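4.2 Frame alignment and occlusion flags

The policy in Section 3 takes camera frames and joint positions as a single observation. The cameras don't share a clock. Each one writes to its own buffer with the time the frame reached the host, and the Skudside logger joins the buffers afterward. In our first recordings the logger simply took the newest frame from every buffer at each control step. Training ran without errors, but the learned policy closed the gripper early on tall objects. We traced this to wrist frames that were older than the joint readings they were stored with.

We changed the join in two ways. First, every control step is now matched to the frame nearest to it in time, before or after, and the step is dropped if any camera has no frame within 80 ms. Second, the joint positions are interpolated to the time of the wrist frame. We chose the wrist frame as the reference since its contents change fastest when the arm moves. A late frame from a fixed camera does much less harm, because the table and most of the objects on it stay where they are between steps.

Alignment doesn't help when the object is hidden. A view from above can show most of the tabletop and still lose whatever lies under the arm. A wrist view can show the target at close range and tell the planner almost nothing about where the next object is. For this reason we store one occlusion flag per view and per step. The flag is set by projecting the arm model into the view and comparing the covered area with the last known outline of the target. When the flag is set, the encoder output for that view is replaced by a learned token, and the policy has to rely on what remains.
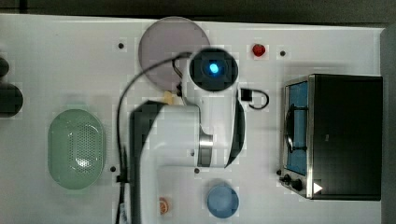
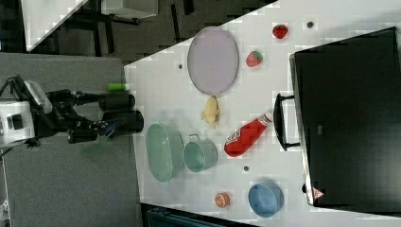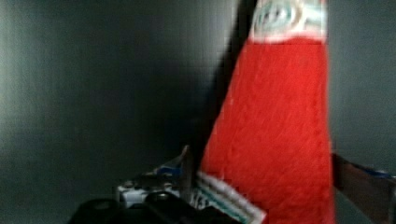
Figure 4. Views from the kitchen workspace. First: view from above with the arm over the middle of the table, overlapping the round plate. Second: view from above with the gripper at the edge of the table. Third: wrist view with a red bottle close to the gripper; the label is too blurred to read.

Yogesh Awasthi asked whether the flag was needed at all, given that a large enough encoder should learn to ignore a blocked view without being told. He also pointed out that a wrong flag throws away a good view, and that the arm model has to be recalibrated each time a camera is moved. Both points are fair. We trained the same network with and without the flag on the 2000 episodes described in Section 3.1. With the flag removed, the policy did as well on small objects in open space. It did worse near the toaster oven, where it tended to keep reaching for the last place it had seen the target. We kept the flag for that reason, and we accept the extra calibration.

Motion blur is handled separately. We don't sharpen wrist frames, and we don't remove them from training. Early tests with a sharpness threshold cut out most of the approach phase, which is the part the policy most needs to learn. Instead, the controller lowers the wrist speed limit once the estimated distance to the target falls below a set value. The limit is released after the gripper closes.

The join, the flags and the speed limit are all set in one configuration file, which is saved with each episode. If the file differs between 2 episodes, the loader refuses to put them in the same batch. This check was added in April, after an old calibration had been used for part of a training run. Those episodes were flagged again from the raw buffers and are included in the results in Section 5.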